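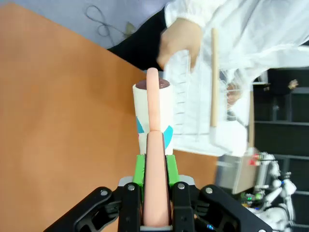
Week six, and we finally get to grips with contact (sorry). Last time we stayed in simulation and everything behaved itself, so I want to spend most of this session on what changes when a real gripper touches a real object on a real table. Have a look at the rod between the two green finger pads. It is pressed against the front of a paper cup with dark liquid in it, and that one arrangement gives us nearly everything on this week's list: a grip on something that tapers, a second contact further up, and an object you really don't want to push over! Before the practical, please sketch it from the side and draw on every contact force you can think of. Pencil is fine, and so is the back of an envelope.

1. Two contacts are harder than one

When the fingers close on a rod and the rod touches nothing else, life is simple. You have the squeeze, the friction and the weight. As soon as the rod leans on something, the far end becomes a lever, and a little push at the tip turns into a twist at the pads. A paper cup gives way a bit too, so the contact force depends on how far you have moved as well as how hard you are pushing. Lots of people lost marks on this in last year's coursework because they treated the cup as a wall. Please don't treat the cup as a wall.

The Kekana worksheet (the stapled one, not the loose sheet) takes you through the lever calculation in four steps. Do the first three before Saturday's open lab if you're coming along to that. Step four needs the stiffness number you'll measure yourselves, so leave a gap for it.

2. What the wrist camera can and can't tell you

I'm very fond of wrist cameras, and I'll happily bore anyone about them over a coffee. You get the fingertips nice and big, and they stay in the same place in the picture however the arm moves, so finding them is almost free. What you lose is depth along the direction you're looking. Is the rod touching the cup, or a few millimetres short of it? From one view you often can't say for certain, and your program can't either. That's why the Umetti exercise asks you to log gripper position and motor current next to the images. Put the three side by side and the moment of contact is usually easy to spot in the current, even when the pictures look the same before and after.

Set your logger to 100 samples a second. Higher sounds better, but the files get silly and the Kikberg plotting script starts to crawl. If your run number 66 won't open, don't panic, that's a known fault with the file naming and there's a fix in the shared folder.

3. Long objects with a working end

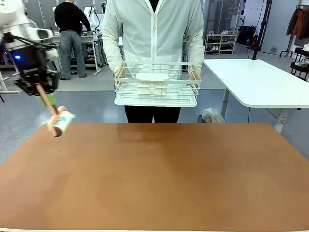 Figure 2. Lint roller held by the handle, just above the table edge.

Now the tool problem. With a cup you care where the cup is. With a roller, a brush or a spatula you care where the far end is, and the gripper has hold of the other one. Any small error in the angle at the handle gets bigger by the time it reaches the roll, so measure the length from pads to tip and put it in your program as its own value. Don't bury it in the code somewhere as a bare number (I will find it, and I will be sad).

Look at the angle too. The roller points down and across, so lowering the arm straight down won't bring the whole width of the roll onto a flat surface at once. Think about which bit would land first and what that does to the grip. For the write-up I'd like half a page on how you'd bring the roll level, with a drawing.

4. For the practical

Work in your usual groups in room 503. Keep one hand near the stop button whenever the arm is powered, and say out loud when you're about to start a move. Anyone standing across the table needs to hear you.

Start with the Zinel gripper settings on low force and only go up if the object slips. Write down each setting as you go, including the ones that didn't work, as those get marks too.

Reading: chapter four of the course text, then the short section on friction cones at the end of chapter five. Skip the proof for now. We'll go through it together next week, after the worksheet answers.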